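실내화 정리 방식 비교: 공동 현관의 슬리퍼를 바구니에 담는 방법에 대하여

생활공간디자인 수업 기말 보고서
작성: Ermira Halilović, Harish Malhotra, Lejla Pavlović
지도: Snežana Begović

## 1. 주제를 정한 이유

우리 조가 사는 Burnov 기숙사는 층마다 현관이 하나씩 있고, 들어오면서 신발을 벗고 슬리퍼로 갈아 신는다. 개인 슬리퍼와 손님용 슬리퍼가 섞여 있어서 저녁이 되면 짝이 흩어진다. 2월에 층 회의에서 이 문제가 두 번 나왔고, 신발장을 새로 사자는 의견도 있었지만 예산이 없었다. 그래서 이미 있는 바구니를 이용해 정리하는 방법을 조사하기로 했다.

## 2. 조사 방법

먼저 층 사람들에게 짧은 설문지를 돌려 12명에게서 답을 받았다. 질문은 세 가지였다.

- 슬리퍼 짝을 찾느라 시간을 쓴 적이 있는가
- 현관에서 슬리퍼를 어디에 벗어 두는가
- 바구니에 넣는다면 어떤 모양으로 넣는 것이 편한가

그다음 7일 동안 저녁 9시에 현관 상태를 기록했다. 기록은 세 명이 돌아가며 맡았다. 첫날은 아무것도 바꾸지 않았고, 둘째 날부터 바구니를 두고 넣는 방법을 바꾸어 가며 비교했다.

## 3. 비교한 방법

### 3.1 그냥 넣기

바구니만 두고 아무 안내도 하지 않았다. 바닥은 깨끗해졌지만 바구니 안에서 짝이 섞였다. 아래에 깔린 것을 꺼내려고 위의 것을 바닥에 내려놓고 그대로 가는 경우가 많았다.

### 3.2 짝을 맞춰 눕혀 넣기

두 짝을 나란히 붙이고 앞코를 같은 방향으로 두었다. 한눈에 짝이 보이고 꺼내기 쉬웠다. 대신 바닥 면적을 많이 차지한다. 네 켤레가 넘으면 위에 쌓아야 했다.

### 3.3 세워 넣기

밑창끼리 맞대고 세우면 같은 면적에 더 많이 들어간다. 바닥이 단단한 슬라이드 샌들은 잘 서 있었고, 부드러운 실내용 슬리퍼는 옆으로 쓰러졌다. 한 켤레를 빼면 남은 것이 기울어지는 문제도 있었다.

### 3.4 종류별로 칸 나누기

바구니를 왼쪽과 오른쪽으로 나누어 쓰는 방법이다. 칸막이는 쓰지 않고 말로만 정했다. 색이 다른 슬리퍼를 양쪽으로 나누니 자기 것을 찾는 시간이 줄었다는 의견이 나왔다. 검은색 슬라이드가 여러 켤레일 때는 효과가 적었다. 이 경우에는 뒤꿈치 안쪽에 작은 스티커를 붙였다.

## 4. 결과

설문에 답한 사람 대부분은 눕혀 넣는 방법을 골랐다. 세워 넣기는 보기에는 좋지만 급할 때 지키기 어렵다는 답이 있었다. Harish는 세워 넣기를 계속 지지했고, 이 부분은 조 안에서도 의견이 끝까지 갈렸다.

기록표를 보면 아침보다 저녁에, 그리고 손님이 온 날에 더 어지러웠다. 바구니 위치도 영향을 주었다. 문 바로 옆에 두었을 때보다 신발을 벗는 자리 정면에 두었을 때 사람들이 더 자주 넣었다. 이 점은 처음에 생각하지 못했던 것이고, 다음에는 위치만 따로 조사하는 것이 좋겠다.

## 5. 한계

기간이 짧았고 바구니를 한 종류만 썼다. 겨울이라 두꺼운 슬리퍼를 신는 사람이 많았는데, 여름에는 결과가 다를 수 있다. 또 우리가 기록하는 모습을 보고 평소보다 신경 써서 정리한 사람도 있었을 것이다.

## 6. 참고 사진

두 사진 모두 파란 바구니와 검은색 슬라이드가 나온다.
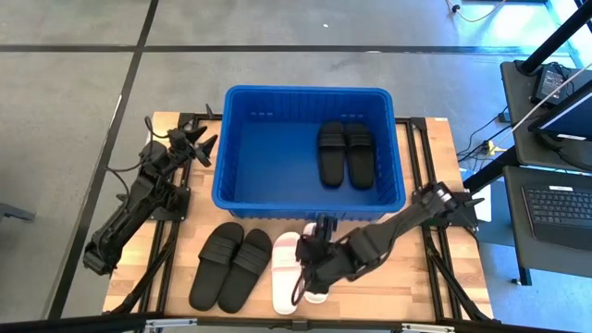
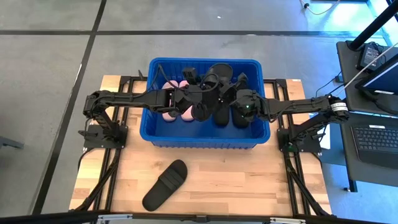
**바구니 하나를 여러 명이 쓸 때 가장 먼저 정해야 할 것은 무엇인가?**

짝을 붙여서 넣는다는 규칙이다. 방향이나 칸은 그다음에 정해도 되고, 짝이 떨어져 있으면 다른 규칙을 지켜도 찾는 데 시간이 걸린다.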